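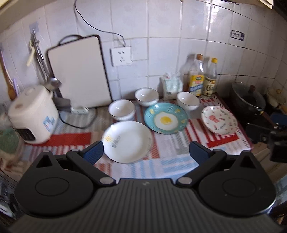
Plates and bowls set out on a patchwork cloth beside the rice cooker.

Stop Buying Matching Dishes
By Sunil Gamage
2/12/26

A boxed dinner set is a poor purchase for a small household. I bought one when I moved to Odgate, 12 place settings in plain gray, and I used the same few pieces every day while the rest sat in a cabinet I couldn't reach without a chair. When two dinner plates broke, the store no longer carried the line.

Plates bought one at a time get used. A teal plate with a fried egg printed in the middle is a little silly, and it doesn't go with a white plate that has a yellow sun on it or one with a pink edge. It doesn't have to. Food looks fine on all of them, and people at the table end up with a favorite – children especially.

I would make an exception for bowls. Small bowls get stacked, and three of the same shape stack better than three strangers. White with a thin dark rim goes next to anything.

The usual objection is that guests will notice. Mine have noticed, and they ate anyway. A patterned cloth helps too, as red and white stripes with gray blocks leave the eye no reason to expect a matched set.

I gave the gray dishes away in January. The shelf they came off now holds rice and the big pot, and I no longer need the chair.

Contact the Retwood opinion page | Copyright 2026 Retwood | Back to top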